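Subject: Re: [podard-lake] Treltitz gate work and the November drawdown

Séverine Pruvost wrote:

> Hi all,
>
> Got the notice from Agbayani Hydro this morning. Gate 3 at Treltitz
> comes out for new seals in November and they want the lake down 10
> inches below winter level before the crew goes in. Boat ramp at the
> Podard end closes the same day. They say the level should be back by
> the end of the month if we get normal rain.
>
> Two things I don't understand. Is the 10 inches measured at the dam
> or at the ramp gauge? And does anybody know what it does to the
> shallow wells on Wundance Road? Ours is 86 feet so I'm not worried
> for us, but the Podard side has some old dug ones.
>
> Séverine

Quick answers, I'm on my way out the door.

Measured at the dam. The ramp gauge reads different when the wind is out of the west so they quit using it. The number to watch is on the staff board by the gatehouse, 1651 is normal winter level, feet above sea level. If it goes more than the 10 inches under that somebody should call the operator and not wait for the next notice.

Wells, don't know. Last time the gate was out two dug wells on Wundance went cloudy, came back in a week or so. Nobody went dry that I heard of. If you have a dug well fill some jugs the night before, can't hurt. And don't run the washer and the shower at the same time that week.

Docks. If yours is on floats and you're in the cove, pull it or let out the chains, the bottom there is soft and it'll sit crooked and twist the hinges. Ask me how I know. Fixed docks are fine.

Also please keep kids off the mud. It looks solid out by the old stumps and it is not. Two years ago we had to lay planks to get a dog out.
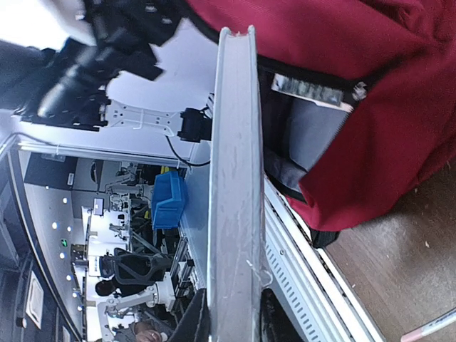 On the permit, the state file number is 3717, use that when you call or they will bounce you around for half an hour. The comment period is still open til 4:30 pm on the last day of the month and they take letters by mail or by hand. I'm collecting well logs and old level readings to send in with ours, so if you have any dig them out. Condition doesn't matter, smudges and worn edges like on that thick pale one next to the red bag are fine for anything you send me, as long as the numbers can be read. Loose sheets ok too but put your name and road on every page becuase they will get mixed up.

Still waiting to hear if they'll leave the low level outlet running for the creek while the gate is out. Asked twice. Will post when I get something in writing.

Ramp closes at 7 am so if your boat is still in, get it out the day before.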